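首页 > 学生社团 > Norkau 机器人社 > 招募

Norkau 机器人社招募“厨房任务”小组新成员(春季学期)

各位同学:

Norkau 机器人社从下个学期开始招收新成员,参加我们的“厨房任务”项目。这个项目是社里的学生项目,有一位老师指导,但是日常的工作由学生自己安排。我们这次招收13名同学,所有专业和所有年级都可以报名,包括交换生。报名在十二月底结束。

先说明我们做什么。小组有一个机械臂和一个小厨房台面。我们教机械臂做一些家里常见的动作:拉开抽屉,拿起一个水果,把面包片从烤面包机里取出来,把毛巾放到别的地方。对人来说这些动作非常容易,对机械臂来说每一个都有自己的困难。抽屉的把手是一根横杆,手指要从合适的方向过去,力量太大的时候整个木盒子会跟着移动。面包片是玩具,很薄,夹得不正就会转。我们每个学期选几个任务,一直做到可以给别人演示的程度。

春季学期的目标是参加 Prenico 学生操作赛。这个比赛由几所学校的社团一起组织,地点在 Etberg。参赛队要在陌生的台面上完成抽屉任务和取物任务,裁判在比赛当天才决定物品的位置。去年我们参加了抽屉任务,成绩在中间。我们的问题主要是在布置改变以后,程序找不到把手。今年我们想认真解决这个问题,所以需要更多的人来做数据和测试。

如果你没有写过程序,请不要马上关掉这个页面。现在的成员里面,有学食品科学的,有学语言的,也有学建筑的。有些工作需要编程,有些工作需要耐心和整齐的记录,这两种人我们都找。

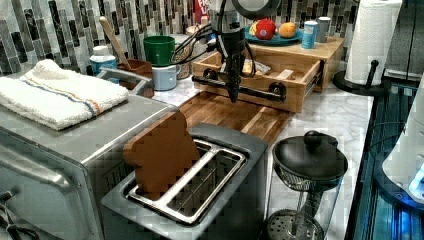
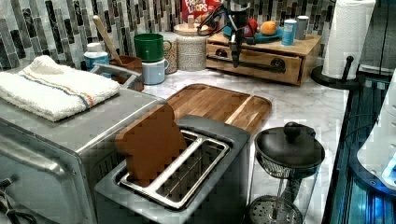 玛尔塔·维恩霍夫
Norkau 机器人社“厨房任务”小组 学生组长

看到台面,有的同学会问:为什么要放这么多东西?法压壶、杯子、小烤箱、纸巾架,跟抽屉有什么关系?我们的回答是,一般的厨房就有这些东西。如果台面上只有一个木盒子,机械臂很快可以学会,但是换一个厨房就不行了。所以我们要求每个小组在有物品的台面上练习,并且学会在练习的时候不碰倒玻璃的东西。

下面是这次招收的岗位。报名的时候可以选两个,请写清楚哪一个是第一志愿。

遥控操作员
你用手柄控制机械臂,一次一次地完成同一个动作,同时程序把动作记录下来。这个工作看起来像游戏,第一个小时也确实很好玩,以后就需要集中精神了。动作要慢,要稳定,中间不要犹豫。如果你会弹乐器,或者喜欢做模型,你大概会适合。不需要编程经验,我们会教。

台面布置员
每一组练习之前,布置员按照表格摆放物品,练习之后再恢复。请注意,“盘子往右一点”这样的记录我们不接受,必须按照台面的格子来写。布置员还负责管理道具:玩具水果、面包片、罐子、毛巾。毛巾每次要按同样的方法折好,这件事我们以前吵过架,现在有一份书面的折法。

程序组
程序组整理记录下来的数据,训练模型,然后在机械臂上测试。需要会 Python,了解一点线性代数。如果你以前训练过神经网络当然很好,没有也可以,但是你要愿意读英文的资料。程序组的人也必须参加台面上的练习,每个月至少一次。我们不希望有人一个学期只看屏幕,没有碰过抽屉。

机械组
机械组维护夹爪、电缆和固定件。电缆的走线是今年的重点工作。手臂转动的时候,电缆会拉紧或者进入画面,这两种情况都要改善。会用三维打印机的同学优先。我们还需要有人设计新的手指垫,现在的垫子夹水果可以,夹薄的东西不太可靠。

记录和翻译
我们的比赛报告要用两种语言写,所以需要一位或者几位同学负责文字。我自己的中文是大学以后才学的,这个通知我写了很久,如果有不自然的地方请原谅,也欢迎你来帮我改。这个岗位也要做测试日志,每次练习之后写一页,说明哪里成功,哪里失败,失败的时候夹爪在什么位置。

时间安排

春季项目一共3个月。每周有2个晚上的固定练习,时间是晚上六点半到九点。你至少要参加其中一个晚上。比赛之前的最后两个星期,我们希望大家两个晚上都来。考试周没有活动。如果你的课表跟固定时间冲突,请在报名表里写出来,我们会看能不能调整,但是不能保证。

地点

练习在 Rosales 楼3029室。从北门进去以后坐电梯,出来往左走,门上有社团的标志。晚上八点以后北门需要刷卡,新成员会在第一次活动时登记门卡。如果你还没有登记,请在八点以前到,或者给组长打电话,我们下楼开门。

安全规定

所有新成员在第一次操作之前必须参加安全课。安全课时间不长,内容如下:
机械臂通电的时候,手不可以进入工作区。
要拿东西,先说“暂停”,等操作员回答以后再伸手。
急停按钮旁边一直要有一个人,这个人不可以看手机。
长头发要扎起来,围巾和有绳子的衣服请放在柜子里。
台面上的小电器只作为道具使用,不插电。
真的食物和饮料放在门口的桌子上,不要带到台面旁边。

安全课没有通过的同学可以再参加一次。在通过以前,可以做日志和数据工作。

我们提供什么

参加项目没有工资。完成整个学期工作的成员可以得到社团的实践证明,工程学院的同学还可以申请选修学分,具体条件请问自己学院的教务办公室,每个学院的规定不一样。去 Etberg 比赛的车费和住宿由社团的经费支付,吃饭自己负责。比赛队不会包括所有的成员,我们在比赛前一个月决定名单,主要看出席和练习记录,跟年级没有关系。

以前的数据和程序,成员都可以用来写课程作业或者毕业论文,但是使用之前要告诉小组,并且在文章里写明来源。

怎么报名

请在社团网页上填写报名表,内容包括:姓名,专业,年级,两个志愿岗位,可以参加的晚上。另外请写一段短文,长度不超过一页,说一件你用手做过的、需要反复练习的事情。做菜、缝衣服、修自行车、写书法都可以。短文可以用中文或者英文写,我们不看文笔。程序组的申请人可以附上自己以前写的代码,作业也可以。不需要附成绩单,也不需要推荐信。

收到报名表以后,我们会请每个人来3029室做一次见面。见面的时候我们先聊一会儿,然后请你试一试遥控,任务是用夹爪碰到抽屉的把手,再慢慢把抽屉拉开。没有拉开也没关系,我们主要想看你紧张的时候怎么跟旁边的人说话。结果通过邮件通知,没有被录取的同学也会收到回复。

常见问题

我已经参加了别的社团,可以报名吗?
可以,只要固定练习的晚上没有冲突。

我只想参加比赛,不想做平时的练习,可以吗?
不可以。

我是研究生,可以参加吗?
可以参加小组。Prenico 比赛对研究生的人数有限制,所以比赛名单要另外讨论。

可不可以先来看看?
可以,报名期间的练习都是开放的,请在晚上七点以后来,在门口的白板上写名字。参观的时候请站在黄线外面,操作员戴着耳机的时候请先不要跟他说话。

需要自己带电脑吗?
程序组最好带自己的电脑。别的岗位用社团的电脑就够了。

可以捐道具吗?
可以,我们很欢迎。现在特别需要不同形状的抽屉把手和不同大小的杯子,旧的也可以,有小的缺口请先用胶带包好。刀和别的尖的东西我们不收。

其他问题请写在报名表最后的空白处,或者在练习的晚上直接来3029室问我们。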